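How I fold and roll my microfibre towels (and get them to stay that way)

I used to be a stuffer. Every cleaning cloth I owned went into one drawer in a big knotty heap, and whenever I wanted the decent one for the windows I'd end up with the one I'd used on the bike. Then I went to stay with my friend Fatemeh Kiani in Simholm last May and she had all of hers rolled up in a shoebox like little sausages. I came home and did the whole drawer that evening!

It's dead easy, but microfibre is a bit of a slippery customer, so I've put down what works for me.

What you need

A microfibre towel (mine are the blue ones, 350 gsm, nice and fluffy without being too thick)
A clear, flat surface
A box or drawer to stand them in

Step 1: Let it hang

Pick the towel up by one bit of the edge and just let it drop. Give it a shake if it's come out of the wash all scrunched. I like to hold it up for a few seconds and let the weight pull it down, and then run my other hand along the hem to find a corner. 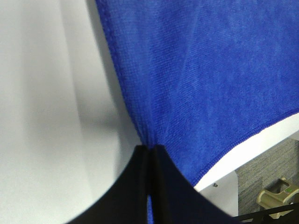

If yours has one of those scratchy care labels, snip it off now. It'll only make a lump in the roll later, and they're horrid on glass anyway.

Step 2: Lay it out and fold

Put the towel down flat and smooth it from the middle outwards with your palms. Fold it in half, long side to long side, then in half again so you've got a long strip. My thinner ones (250 gsm, good for mirrors) get one more fold or they come out like pencils.

Step 3: Roll

Start at one short end and roll towards the other. Keep your thumbs in the middle and your fingers at the sides, and tug it back a little every turn or so. If you rush it you get a baggy roll with a flap sticking out, and it'll start undoing itself in the drawer.

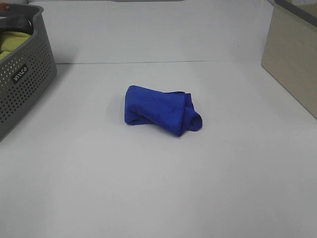

A loose roll, with a corner poking up at the top and the spiral showing at the right-hand end.

A loose one will do if you're off to use it in five minutes. For storing I'd go round again and pull it in tighter.

Step 4: Check the ends

Have a look at both ends before you put it away. You want them fairly even. When one end is fatter than the other, the fold has usually wandered, and no amount of squashing will sort it (believe me, I've squashed).
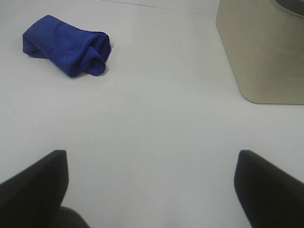

So unroll it, go back to your long strip, line the edges up again and have another go. It takes seconds once you've got the knack. I did 14 of them while the kettle boiled and the tea brewed, though I do like my tea strong.

Step 5: Starting over

Sometimes the whole thing's gone so wonky that it's quicker to pick it up and go right back to step 1. Get hold of the towel near the top, let the bottom corner swing free and check that the hems aren't twisted before you lay it down again.
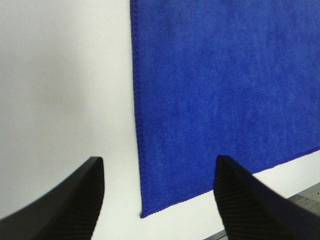

Then fold and roll as before. Stand the finished rolls on end in the box, snug but not rammed in, and take from the front so the clean ones go in at the back.

A word on washing

No fabric softener, ever! It coats the fibres and they stop picking anything up. Wash them on their own if you can, as they grab fluff off cotton towels like nobody's business, and hang them up to dry away from the radiator.

Next time I'll do fitted sheets, if I can face it.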